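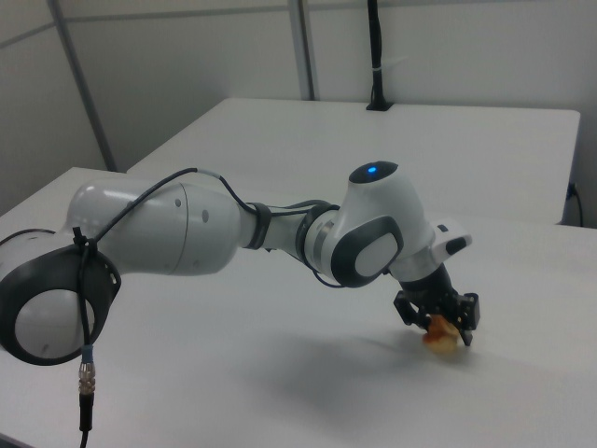 Two fingers, one snack-sized orange thing.

Home | Animals | Space | Machines

How Do You Teach an Arm?
By Amândio Barros, 5/26/23

A robot arm is strong, patient and clueless. Ask it to pick up lunch and it just sits there. So a person shows it, either by pushing the arm along by hand or by steering it with a remote control. The arm remembers every bend.
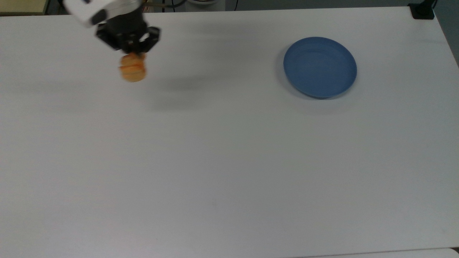 Something round and orange, held over the table. The blue plate is still empty.

Then you show it again. And again, maybe 35 times. You learned to use a spoon the same way, with more mess.

4 comments | 2 shares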